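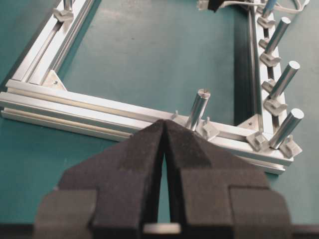 4.2 Standard parts and the habit of mending

In 1910 a broken window sash in Drellcombe went to the joiner, who cut a new piece to fit. The town's repair records show how slowly this changed. Parts made to a shared size came in first for plumbing, then for shelving, and only much later for frames. Slotted aluminum bar is now the usual choice for light frames – it can be cut, joined and taken apart again with hand tools (Figure 2). Owners we spoke to in January still described such work as "putting up" and kept "mending" for wood.

Figure 2. Rectangular frame of aluminum extrusion with triangular gussets at the inside corners.

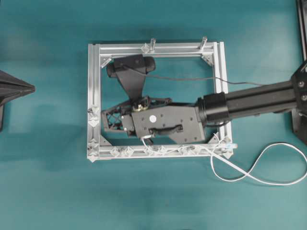

Zamfira Voicu objected that the word matters less than the bill, and that people mend whatever costs more to replace. Price does explain part of the pattern. It does not explain why households in Plallanden kept up to 200 spare fittings in jars and drawers, many for things they had thrown out.
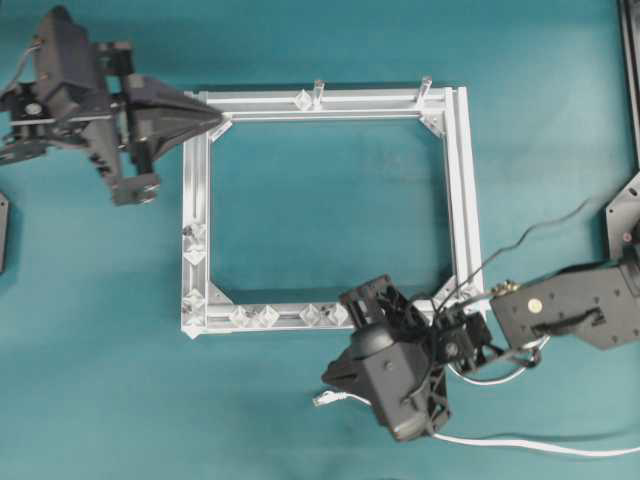 Most of these stores had been inherited along with the house. Tudor Ursu had added to his father's without ever sorting it, and he could find a matching bolt faster than the local shop could. We return to stores of this kind in Section 5.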